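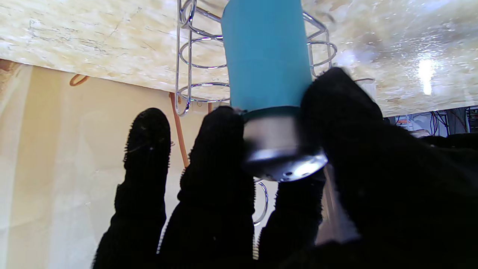 Moving a kitchen after 22 years, what do you pack last?
Posted July 20, 2024 by Sheyla Quintero

Hello everybody, I've been reading this board since May and finally have a reason to write something. We're leaving the house in Rosier for a smaller place over in Mellor, and I have done the bedrooms, the hall closet and even the garage (my husband says I should get a medal for the garage), but I keep walking into the kitchen and walking right back out again. My mother always packed her kitchen first and we ate sandwiches off paper towels for a week. I don't want to do that! But if I leave it all for the end I know I'll be wrapping glasses at midnight and crying a little.

So how do you do it? And do you let the movers take the bottles and jars, or do those ride with you? The moving company quoted us $692 for the kitchen and dining room if they do all the packing, and I can't decide if that's a kindness to myself or plain foolish.

---

pantry_moth
Welcome, Sheyla! I've moved more often than I care to admit, and my way is to start with the holiday things, the big roaster, the cake stands, all the stuff you could live without till winter. Then the cookbooks, in small boxes, please, your back will thank you. Keep out a pot, a skillet, a good knife and a plate for each of you, and you can cook real suppers right up to the end. Oil and vinegar ride with me in a dishpan on the floor of the car. I would never put them on a truck in July.

---

Riku Hayashi
I'm going to disagree with the dishpan, friendly as it is. We moved up from Drurnetti two summers ago with all the bottles on the floor of the back seat, and one hard stop later we had sesame oil under the seat rails. That car smelled like a noodle shop until we sold it, and the dog would not get out of it. Bottles go in a wine carton with the dividers left in, standing up, caps taped. Any liquor store will give you the cartons if you ask nicely in the morning.

As for the $692, I'd pay it for the dining room and do the kitchen yourself. Packers wrap everything the same, so you open an enormous bundle of paper hoping for your teapot and find a half-used box of toothpicks.

---

gravyboat88
Pay them! Pay them and go sit on the porch. I packed my own the last time, 88 boxes for the whole house, and I marked nearly all of the kitchen ones "kitchen misc" because I was worn out. I was still hunting for the can opener when the tomatoes came in. Riku is right about the toothpicks, but you laugh about the toothpicks later.

---

pantry_moth
Riku, in fairness to my dishpan, I put towels around everything, and I drive like somebody's grandmother, which I am. But I'll give you the taped caps.

---

Riku Hayashi
Towels, fine, I take back about half of it. Still wouldn't do it with sesame oil.

---

Sheyla Quintero
Oh, you are all so kind, I read these out loud at supper. I think I'll do what Riku says and split it, the dining room for them and the kitchen for me, starting tomorrow with the roaster and the cake stands. I found a stack of divided cartons behind the grocery in Gikport this afternoon and the young man even carried them out to the car for me.

Now a second question, if you aren't tired of me. The shelf paper! It's yellow with little pears and I put it down myself when the kids were small. Do I peel it all up for the new people, or leave it?

---

gravyboat88
Leave the pears. If they don't like them they can do the peeling.

---

pantry_moth
I'd peel it and give the shelves a wipe, but cut yourself a piece first and line a drawer with it in Mellor.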